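In Defense of the Crowded Counter

My sister-in-law Fatemeh Esfahani came to stay with us in March, and on her second morning she stood in my kitchen with her coffee and asked, very kindly, whether I had ever thought about putting some of it away. She meant the toaster. She meant all of it, I suppose, but her eyes were on the toaster.

I have thought about it. For a while I even did it. When we moved to Norport I had read one of those books about clear surfaces, and I went out and paid $83 for a set of cabinet organizers and tucked every last appliance behind a door. The kitchen looked wonderful, like something waiting for a buyer. And for the whole of that winter we hardly ate toast, which is a sad thing to say about a family that loves toast as much as mine does. I would think of it, picture myself crouching down and dragging the thing out past the colander with its cord snagging on everything, and I would have a banana instead.

So I've come around to believing that a kitchen should show what the people in it like to eat and drink. If you make coffee every day, let the coffee things stand where your hand falls on them at 6 a.m. If you bake once a year, by all means bury the cake pans.

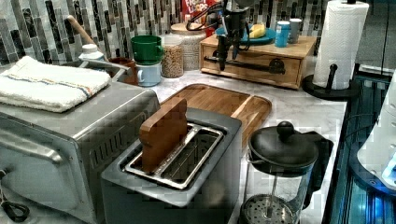
I do understand the other side. Crumbs travel, and a folded towel on top of the toaster oven has to be moved before anybody turns the oven on, and I've had to train the whole household about that. Wiping down marble takes longer when you have to lift things and set them back again — I won't pretend I do it every night. My neighbor Omid Jafarzadeh keeps his counters so bare you could land a small plane on them, and he cooks beautifully, so clearly it can be done.

But when people come to his house they drift to the living room, and when they come to mine they stay in the kitchen, leaning on whatever space is left and asking if there's any more bread. Fatemeh did too, by the end of her week. She made the toast herself.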